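The lantern weekend that ate Sadotow

Every town wants a festival now. Sadotow, which got by for years with a bonfire and a brass band, has a Lantern Weekend, a logo and a paid host. I went in February with low hopes and came home with a sore neck and a paper fish.

The brochure calls it an "ancient river tradition." Marichka Pasichnyk, who runs the bakery by the bridge, remembers it starting when the parking lot was repaved. Her mother floated candles on the river, she says, but in May, and for the dead. "Now it's in winter because the hotels are empty in winter."

Fair enough. Plenty of loved holidays began as somebody's sales plan. What bothers me is the price. A wristband costs 89 in local money and gets you through 2 gates – one to the river, where you could already walk for free, and one to the food stalls, where you pay again. The organizers at Jinbridge promised 297 lanterns. I didn't check. From the back of the crowd I saw hats.

The parade left at 10 at night, long after the small children it was plainly made for had fallen asleep on shoulders. Burgi Zwahlen, visiting for the third year, told me the early one used to be better. It was dropped to make room for a sponsor's speech.

And yet the side streets were lovely. On Awad Lane people had hung their own lights, lumpy things made of jam jars and wire, and a man was handing out soup without asking to see my wrist. Rosaura Palomino sang from her front steps for most of an hour. None of it was in the program.

Would I go back? For Awad Lane, yes. The wristband can stay in the drawer. 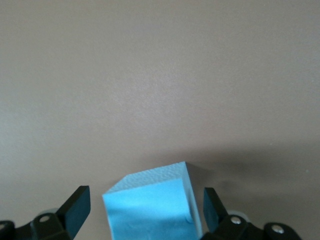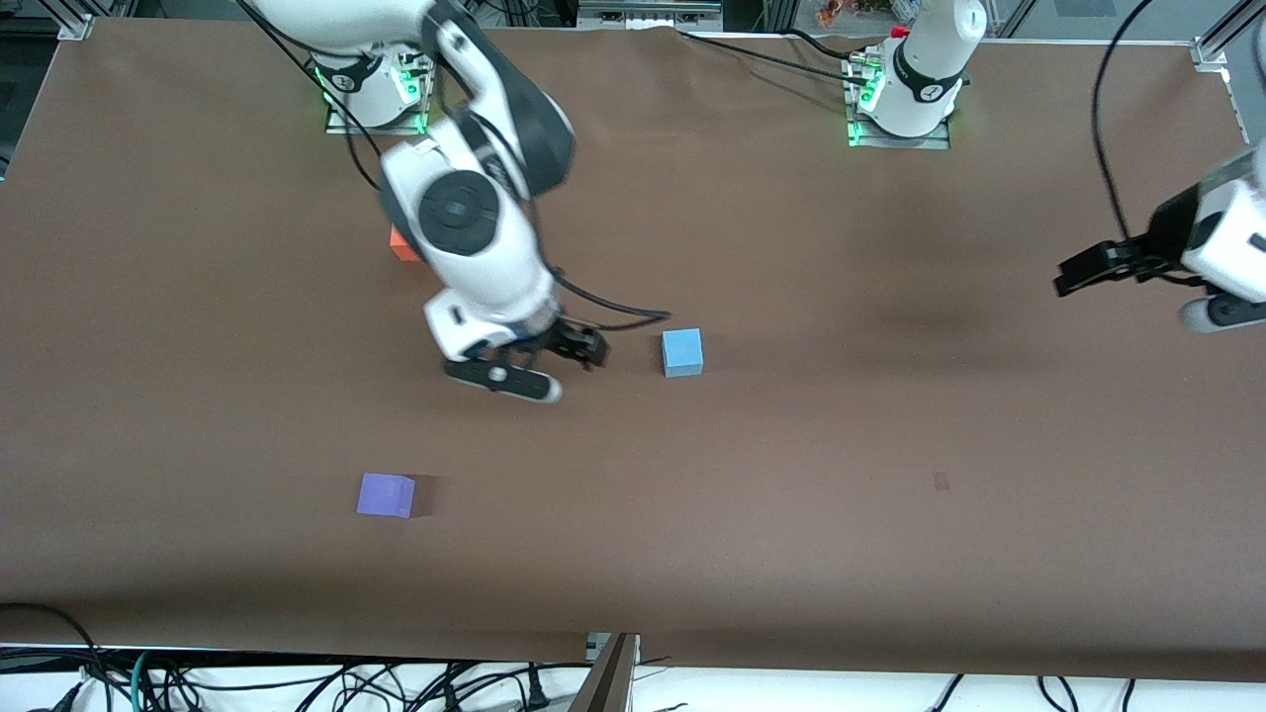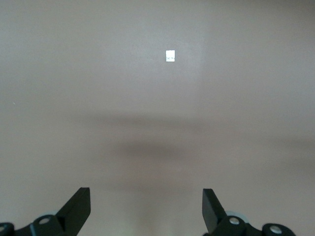 Center: foam cubes and two robot arms at a brown tabletop.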